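How to write a back-cover blurb for a self-published novel
Posted by Yanti Rahman in Guides, 2025-12-23

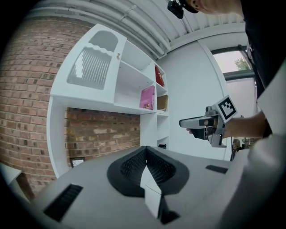 A blurb is the short text on the back of a paperback and at the top of a retailer's product page. It is written after the book is finished and before the cover file is ordered, as its length affects the layout. The steps below assume a novel with one or two main characters. Short story collections need a different method.

What you need
The finished manuscript
The trim size and spine width of the paperback
Three published novels in the same subgenre, with their blurbs copied into a plain text file

Step 1. Write down the four facts
Open a new file and answer each of these in one sentence.
Who is the main character at the start of chapter one?
What event makes it impossible to carry on as before?
What does the character want after that event?
What stands in the way?
Use only events from the first quarter of the book. If an answer depends on something later, the blurb will either spoil it or need too much explanation.

The worked text in this guide comes from my own science fiction romance, Prosovov. The four facts were:
Dela Dogbe repairs water pumps on the mining moon Prosovov.
Her licence is cancelled and she is given 63 days to leave.
She wants to stay until her brother's ship comes in.
The only person who can sign the extension is the inspector who cancelled it.

Step 2. Choose first or third person
Match the book. A blurb in first person for a novel in third person leads to complaints in reviews. Use present tense in either case. Where a book has two points of view, write one paragraph for each and keep them close in length.

Step 3. Write the long draft
Join the four sentences into two paragraphs. Do not exceed 150 words at this stage. Name no more than two people and one place. Ranks, ship names and invented words should be replaced with ordinary ones where possible. My first draft had "Odoi-class hauler" in it, and both test readers stopped there. It became "ship".

Step 4. Cut
Delete the following wherever they occur:
Questions addressed to the reader
Adverbs attached to feelings
Any sentence that states the theme
Praise for the book

The Prosovov blurb came down to 92 words:

Dela Dogbe has kept the water running on Prosovov since she was old enough to hold a wrench. Then a new inspector cancels her licence and gives her 63 days to leave.

The rest is on the product page and follows the same order as the four facts.

Step 5. Set the first line
Most retailer pages show only the opening of the blurb before a "read more" link. Check the first two lines on a phone. The character and the problem should both be visible. Move any series information to the end.

Step 6. Test it
Send the blurb, without the cover, to readers of the subgenre who have not seen the manuscript. Ask what sort of book it is and what the character wants. Do not ask if they like it. Revise if the answers differ from your four facts.

Common faults
Backstory in the first sentence: start with the present situation.
Ending on the resolution: stop at the obstacle.
Two unrelated plots: drop the smaller one.

Next guide: Choosing retailer categories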